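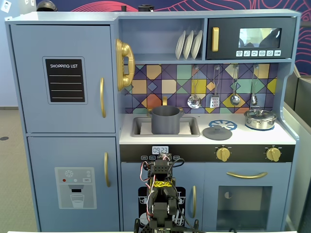 Monday, late afternoon. Folloner notebook, kitchen bench

Big day for the relabeling idea! Short version for anyone at Bech who only reads the first paragraph: training on the same demos with rewritten instructions got us further than collecting new ones, and I did not expect the gap to be this wide.

Setup as before. Toy kitchen, the small servo arm in front of the counter, teleoperated demos of moving pots and lids between the sink and the burners. After throwing out the botched ones we have 939 demos. Until last week each carried one stock sentence ("put the lid on the pot"). Now every demo has several phrasings, and the new ones name places as well as things: "the pot in the sink," "the lid on the left burner," "the shiny pot at the right end." That last kind matters, because with a dark pot in the sink and a steel one on the counter, plain "pot" is a coin toss and the old policy treated it like one.

Kestov (the policy, for new people) was trained twice, old labels and new, same seed, same number of steps. 2 checkpoints, same start poses, the order shuffled so I couldn't play favorites. The relabeled one went for the right object in 29 more trials than the old one over the full sweep. I reran the worst batch after lunch because I didn't believe it, and it held up.

Still bad:
- Lid knob. It's small and the gripper comes in too steep. Both checkpoints fail the same way, so I'm blaming the demos.
- Sink approaches. The wrist swings wide to clear the faucet and sometimes stalls there.
- "Next to" gets read as "on top of" nearly every time. Pretty funny to watch, less funny in the table.

Wires at the elbow need a tie before the next long run. I also want a no-language baseline, just to be sure we aren't seeing a lucky seed. Two more seeds are queued on the Skiststead machine overnight, and I'll paste the curves under this entry when they finish. Can't wait!

3 comments | Shared 2 times
Folloner group notebook | Contact the bench | © Folloner | Back to top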